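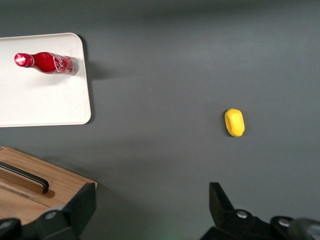
*Wrist camera view on the Vister cell: fingers open, tray and bottle upper left, yellow test piece to the right.*

## Vister cell: finger change and wrist camera check

The gripper fingers on the Vister cell at Norkville were changed in November. The old pair had worn at the tips and no longer met squarely, which showed up as a slow twist on rounded parts during the lift. The new pair is the same pattern from Grodby, so the tool length in the controller was left as it was and only the closing position was taught again.

Bình Quách did the work and has rewritten the cell sheet. The main points for anyone taking over a shift:

- Park the arm at the service position and lock off before touching the brackets. Gripper power is on a separate switch at the back of the cabinet.
- Clean the bracket faces with a dry cloth. Grit under one finger is enough to put the tips out of line.
- Fit both fingers with the bolts finger-tight, close the gripper on the 10 mm setting block, then tighten. Go from side to side, a little at a time.
- Remove the block, close fully at low force and look for light between the tips. If there is any, slacken off and start again.
- Mark the bolt heads only after the first full run. Marks made earlier have been misleading people.

The wrist camera was checked at the same visit. With the gripper fully open, both fingertips must be in view along the bottom of the picture, with clear tabletop between them. If either tip is missing, the camera mount has moved and the hand-eye routine has to be run before the cell goes back to work. The routine takes 11 poses. The limit on the final error is unchanged at 3 pixels; above that, check the cable clip at the wrist first, as a tight cable will pull the mount over when the last joint turns.

Lighting should come from the tray side. Soft shadows on the grey top are acceptable. Hard ones upset the part finder, mostly on the yellow piece, where the dark edge gets read as part of the outline.

Spare fingers are in the Khổng cabinet, shelf 4, in pairs. Do not mix pairs. The old set has been tagged and kept for measuring. The next check is due after the winter shutdown, and the torque figures are on the inside of the cabinet door.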